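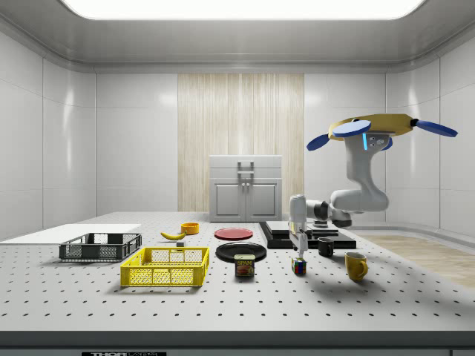 Re: [midwinter-customs] Sukudholm lantern walk

> Does anyone know if the straw masks come out before
> or after the bell? The Tomar booklet says before.

After, at least the way my grandmother's street did it! The booklet mixes up two evenings, I think - the masks on the first night belong to the children's round.

Two things I'd check:

1. The Bataineh recordings, tape 8, where you can hear the bell and then the shouting.

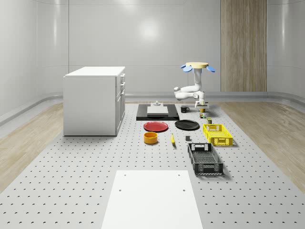 2. The Nallex parish notes, page 13. Terrible handwriting, but the order of the walk is all there.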